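Skip to article Topics A to Z Contribute Sign in

Storage > Furniture > Public and shared > Lockers

Locker (furniture)

A locker is a narrow cupboard, nearly always one of a good many joined side by side, in which a person may shut away a coat, a bag, a pair of shoes or whatever else they'd sooner not carry about with them. Lockers are found in schools, swimming pools, factories, hospitals, libraries and railway stations, and most people who have grown up with them can still call to mind the particular clang of their own.

Construction

The commonest kind is made of sheet steel, folded and riveted or welded into a cabinet and finished in baked enamel or powder coating. Grey has long been a favourite colour, being forgiving of scuffs, though schools often choose something more cheerful. Timber lockers survive in older golf and rowing clubs, and moulded plastic ones do well beside pools, where steel is apt to rust along the bottom seam.

Lockers are described by the number of doors stacked one above another. A single-tier locker runs the full height of the unit and will take a long coat on a hanger. A two-tier locker halves that height, and suits a jacket and a day bag quite comfortably. Box lockers, stacked higher still, are meant for helmets, lunches and handbags. Depth matters as much as height, and a locker 400 millimetres deep will swallow a ring binder that defeats a shallower one.

Latches and locks

Older doors have a lifting handle that draws a rod up and down inside the door. A good many later ones have a recessed latch, set into a shallow metal cup so that nothing sticks out to catch a sleeve in a crowded aisle. The Pristell latch, a pressed cup with a small finger pull, was fitted to the 372 lockers of the old Meltier woollen mill and is still spoken of kindly by those who used it. Its one weakness was lint, which gathered behind the pull and had to be coaxed out with a bit of wire.

Locking may be by key, padlock, coin return, dial or keypad. Shared lockers, which change hands through the day, generally do best with a keypad or coin lock, there being no key to go home in someone's pocket.

Placing and care

Banks of lockers should be levelled before they are bolted together, as a unit that leans even slightly will have doors that swing or bind. Hard floors such as tile are the usual choice beneath them, and a sloping top is a kindness to whoever does the dusting. Hinges like a drop of light oil every January or so, and doors should be left ajar over long holidays to let the damp out. 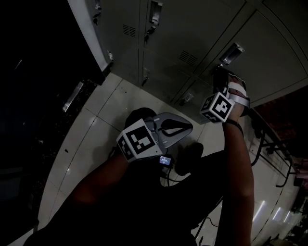 Mabli Mostyn writes that the part about recessed latches ought to mention gloves, as she spent 13 winters at a skating rink where the finger cups were too shallow for a mitten, and would like to see a minimum depth given if anyone has one to hand.

Related articles
Cloakroom
Coat hook
Padlock
Pigeonhole (furniture)
Powder coating
Changing room bench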